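Tivell, luminária linear para tectos altos e vigas à vista

Início > Iluminação técnica > Lineares suspensas > Tivell

Referência de catálogo: Tivell 57
Marca: Ralmont
Venda e montagem: Parnetti
Estado: disponível por encomenda

A Ralmont apresenta a Tivell como "a luminária definitiva para espaços de trabalho". Vendemos luminárias há tempo suficiente para desconfiar de qualquer coisa definitiva, e a que menos dura costuma ser a que traz esse adjectivo na caixa. Pusemo-la no catálogo porque resolve um problema concreto e chato: iluminar salas de tecto ondulado ou nervurado, com vigas metálicas, condutas de ventilação e tubagem à mostra, onde não há superfície lisa para aparafusar coisa nenhuma.

Quem tem uma sala dessas conhece o resultado habitual. As luminárias ficam onde calhou haver um ponto de fixação, e a luz cai onde calha. Uma fica forte por cima da passagem, outra perde-se lá ao fundo.

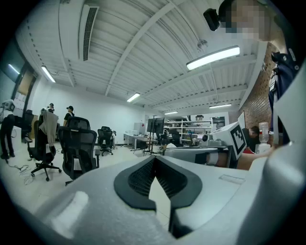 A conduta costuma ganhar sempre. Quem monta a ventilação chega primeiro, escolhe o percurso mais curto, e a iluminação arruma-se no que sobra. Uma grelha comprida pendurada ao lado de uma luminária faz sombra no tecto e, com o tempo, deixa pó na aba superior do aparelho. O folheto da Tivell não fala de pó. Devia. A aba é plana e larga, e limpá-la obriga a subir ao escadote.

O que a Tivell faz bem

Fixa-se à viga por garra de aperto e não pede furos. A garra vem incluída, duas por aparelho, e aceita abas de viga de espessura corrente em oficinas, armazéns convertidos e laboratórios de ensino. Depois de apertada, a luminária pode ainda correr ao longo da viga, e é esta folga que justifica a compra. Permite acertar a posição depois de ver a sala acesa à noite, com as bancadas no sítio, coisa que nenhum projecto em papel faz por nós.

O difusor é opalino e não ofusca muito. Escrevo "muito" de propósito: quem trabalha inclinado para trás, ou passa o dia a olhar para cima, vai dar por ela. Para esses casos existe uma grelha de lamelas, vendida à parte, que tira luz e custa mais do que devia.

O que o fabricante promete e nós não garantimos

Promete "luz natural". É luz branca neutra, igual à de muitas outras.

Promete montagem "em minutos". Com a sala vazia, plataforma elevatória e a alimentação já puxada até à viga, talvez. Numa sala em uso, com gente e equipamento por baixo, contem com uma manhã para meia dúzia de aparelhos e fiquem contentes se sobrar tempo para almoçar.

Promete que "valoriza a arquitectura". Num tecto com vigas paralelas, tubos brancos e uma unidade de ar condicionado ao centro, a arquitectura já disse o que tinha a dizer. A luminária é cinzenta ou branca. Escolham a branca se o tecto for branco.
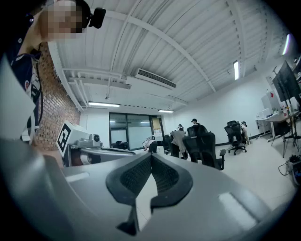

Neusa Radonjić
Responsável técnica de iluminação, Parnetti

Paredes de tijolo e divisórias de vidro

Estes dois materiais estragam mais cálculos do que o tecto. O tijolo vermelho absorve bastante luz, e uma fila de luminárias encostada a uma parede de tijolo rende menos na bancada do que a mesma fila junto a uma parede pintada de branco. O programa de cálculo da Ralmont traz paredes claras por defeito. Mudem esse valor antes de acreditar no resultado.

O vidro faz o contrário do que as pessoas esperam. Uma parede envidraçada para outra divisão interior parece dar luz de graça, e dá alguma enquanto a divisão do lado estiver acesa. Em troca, devolve o reflexo de todas as luminárias lineares que lhe fiquem de frente. Com caixilhos escuros o contraste nota-se mais. Há quem vá colando folhas no vidro, o que tapa um reflexo e deixa os outros. Se a sala tiver uma parede destas, montem as filas perpendiculares ao vidro e deixem a última luminária recuada.

Especificações

Potência: 57 W
Comando: ligar/desligar de série; regulação opcional
Afastamento mínimo ao tecto: 200 mm
Afastamento recomendado a grelhas de ventilação: 700 mm
Corpo: chapa de aço lacada, branco ou cinzento
Difusor: opalino, substituível
Fixação: duas garras de viga incluídas; cabo de suspensão opcional
Encomenda mínima para corpo cinzento: 50 unidades

A encomenda mínima do cinzento é uma regra da Ralmont. Já pedimos que a mudassem e responderam-nos com um catálogo novo. Para quantidades menores só há branco.

Vale a pena trocar as fluorescentes?

Depende, e preferimos perder uma venda a ouvir a queixa em Janeiro. Se as fluorescentes existentes acendem todas, não zumbem e ninguém se queixa de falta de luz, a troca pode esperar pela próxima obra. Se já andam a tirar tubos de umas para pôr noutras, está na altura de orçamentar.

Há um erro que vemos repetido: trocar aparelho por aparelho, no mesmo sítio. Se a distribuição antiga era má, a nova continua má e fica mais branca. Peçam a alguém que vá à sala à noite, apague tudo e acenda por circuitos. Percebe-se logo que zonas ficam às escuras e que interruptor comanda o quê (quase nunca é o que está escrito na etiqueta).

Os tubos retirados são resíduo com recolha própria. A Parnetti leva-os quando faz a montagem. Quando vende só o material, não leva, e convém tratar disso antes de os ter encostados a um canto.

Perguntas que nos fazem

Serve para tecto falso? Não. Há aparelhos mais baratos e mais adequados para isso.

Pode ficar na vertical, na parede? O fabricante diz que sim. A aba passa a ser uma prateleira de pó de lado, e a garra não foi pensada para essa carga. Não montamos.

Interfere com detectores de incêndio? A luminária em si não, mas pode tapar um. Confirmem a posição dos detectores e de outros elementos de segurança com quem faz a manutenção do sistema antes de fechar o desenho.

Quanto tempo dura? A Ralmont indica um número de horas no folheto. Não o copiamos para esta página porque ainda não temos nenhuma instalação com idade que o confirme.

Traz cabo? Traz uma ponta curta, insuficiente em quase todas as salas que visitámos. Peçam o cabo na mesma encomenda.

Preço e prazo

Os preços variam com a quantidade e são dados por orçamento. Para o pedido, indiquem a distância entre vigas, a altura livre por baixo da viga mais baixa e o percurso das condutas, mesmo que seja num esboço à mão. Fotografias do tecto ajudam bastante. A grelha de lamelas tem prazo de entrega separado e costuma chegar depois das luminárias.

Página revista em 12 ago 2025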